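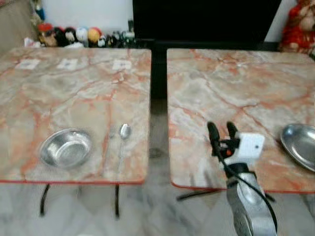

Two of our marble-patterned tables

Print | E-mail

Hi, I'm Ilze Dambrauskienė and I run Luvstead, a small tea room with a big cake habit. I'm looking for a weekend baker to start in March, and I'd love it to be someone who gets excited about rye bread and honey cake (I can talk about both for hours — you've been warned!).

You'd work 2 shifts a week, up to 15 hours in all, mostly early mornings. My old baker is off to open her own place, so she'll stay on for three weeks to show you the ovens and the Kohlhase mixer, which has its moods. Pay is $405 a week plus tips, and you take home whatever bread is left.

No diploma needed. I do want you to have baked for a crowd before, even if it was church suppers or your cousin's wedding.

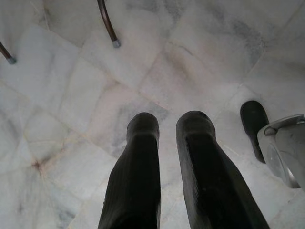
How to apply

Send me a few lines about yourself and the best thing you bake by November 23, 2021. Skip the fancy résumé — a plain note is fine. I'll invite three people in for a trial bake, paid of course!

Print | E-mail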